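Shared Workshop Releases Plans for Home-Built Tabletop Mallet Arm

JESTSTEAD, 10/20/24 - The Jeststead shared workshop today released the full plans, parts list and control software for Dornik, a robot arm that plays tabletop games with a mallet. The files are free to download and can be used by anyone with access to basic hand tools and a 3D printer.

Dornik was designed by workshop member Panagiotis Xenos, who started it at his kitchen table and moved it to the workshop when the base got too heavy to carry up and down stairs. It picks up a small mallet, lines up over a mat and swings or taps. The same gripper can hold a paddle if the game calls for one.

"I wanted something my kids and I could play against on a rainy afternoon," said Xenos. "The first version could hold a mallet but it could not let go of it. Most of the first year was the gripper."

The release includes cutting drawings for the base plate, print files for the gripper fingers, a wiring diagram and a 50-page build guide. The guide was rewritten in September after members building their own arms at Jeststead got stuck on the wrist joint. The order of steps in that chapter has changed, and the bearing now goes in before the cable is run. Anyone working from an earlier draft should throw it out.

The parts list assumes that the builder already has an arm with at least six joints. Xenos used a secondhand one. A version for smaller hobby arms is being worked on, but the mallet has to be shortened for those and the swing is weaker.

Before a new game is tried on the real arm, it is set up in Nic Giolla, the simulator that comes with the software. The table, mat, ball and tools are all modeled, and the room can be changed to match the builder's own. Each move is run there first. The default setting is 1000 practice swings per game, which an ordinary desktop computer can finish overnight.

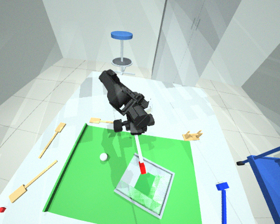
Tool heads are kept in plain colors so that the software can tell one from another. Builders who paint their own should stay away from the color of the mat. Handles can be cut from any straight dowel that fits the gripper fingers, and the guide has a page on sanding them down if they stick.

Nic Giolla does not model wear. On the real arm, the rubber pads inside the gripper need to be checked by hand and replaced when they go shiny. The arm should also be bolted down. A clamp is fine for slow moves but will creep once the arm is swinging at full speed. An emergency stop button is on the parts list and is not optional for arms used in the workshop.

Budero, a parts supplier, is selling a kit of the printed and cut pieces for people who do not have a printer. The first batch is 2000 kits. The kit does not include the arm, the motors or the power supply. Jeststead does not take a share of the sales.

Bug reports and corrections to the guide can be left at the workshop's front desk or sent through the project page. Please include the version number from the inside cover of the guide and say which arm is being used.

Contact: Panagiotis Xenos, Dornik project, Jeststead shared workshop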